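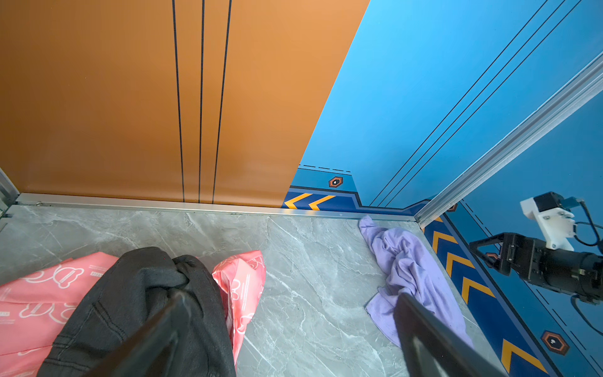
According to Colton Beaulieu, the rules for folding and sorting cells are always written after the first year of use, and by then half of the people have made habits which are difficult to change. His remark is often repeated in discussions of the Kallio guidelines, and it explains quite well why these guidelines exist.

The Kallio guidelines for garment handling are a set of good practice rules for robot arms which pick up clothes and other soft textile articles from a flat surface. They are meant for small laboratories, training rooms and workshops where one or two light arms work near people. They do not replace the safety laws of any country, and a workplace that follows them must still carry out its own risk assessment.

Background

Work with cloth was for a long time left out of the rules for robot handling. Most written practice concerned hard parts such as boxes, bottles and metal pieces, whose shape does not change when they are lifted. A piece of clothing behaves in another way. It hangs down, it covers its neighbour, and it can be pulled into a joint of the arm without any sound.

The first text was prepared at Fernetine, a small engineering office, and was used only inside its own rooms. It was later shared with the training centre Flolport, where the wording was made simpler for students. The second edition, dated October 31, 2020, is the one in general use. It has nine sections and a short list of terms.

Scope

The guidelines apply to arms with two-finger grippers, including those whose brackets are made by 3D printing. They cover garments, towels and loose cloth. Sheets and curtains are excluded, as they are usually longer than the reach of a light arm. Wet articles are also excluded, but a separate note on them was announced.

Work surface

The surface should be plain or lightly patterned, hard, and easy to wipe. A floor may be used as the work surface if no person needs to walk there during the session. Strips, rails and thresholds at the border of the surface are permitted, but their edges must be checked by hand before the first session, because a thread which is caught on a metal edge can pull the whole garment out of the gripper.

Clothes may lie in any state, also crumpled and on top of each other. The guidelines do not ask for a tidy starting position. They ask only that pins, brooches, coins and keys are removed from the clothes, and that cords longer than the gripper finger are tied.

Two arms in one area

Where two arms can reach the same piece of cloth, only one may close its gripper on it, unless the task is a planned handover. The other arm stays in its rest position with open jaws. Cables should run on the outer side of the bracket and be fixed so that a loop cannot fall into the working area. The loop must still be long enough for the full turning of the joint.

This section is the most discussed one. Some users find it too strict for folding, in which two arms must hold the same garment for most of the time. The usual answer is to describe the whole fold as one planned handover, and to write it in the session sheet under this name.

Gripping and lifting

The fingers should approach from above or at a slant, and close on a fold of the material. Closing on a single flat layer is allowed for knitted fabrics but not for thin woven ones. The lifting speed is kept low until the article is free from its neighbours. If a second article comes up together with the first, the arm lowers both and opens. Shaking the cloth to separate it is not permitted while a person is within reach.

Wrist cameras

A camera at the wrist should show both fingertips and a part of the surface in front of them. The lens is cleaned before every session, as lint collects on it quickly. People in the room must be told that the camera is working, and faces should be kept out of its view where this is possible.

Records

Each session has a sheet with the name of the operator, the task, and every stop which was not planned. The sheets are kept for five years. A trial of the second edition at Clelmont collected 2664 such sheets, and the most common cause of an unplanned stop was cloth caught under the base of the arm. After the trial, a free zone around the base was added to the text as a recommendation.

Training

A new operator works under supervision for six sessions. The last of them includes an emergency stop with a garment in the gripper, so that the operator learns how the cloth falls and where not to put the hands.

Criticism

Obadia Muli has written that the guidelines say too little about damage to the clothes themselves. In his opinion, a rule for gripping force should be given for each type of fabric, and the present wording leaves this to the feeling of the operator. Other readers have asked for drawings, which the second edition does not contain. A proposal for both changes was sent to Fernetine in September, and it is still open for comments.

See also

Risk assessment
Robot end effector
Collaborative robot
Textile handling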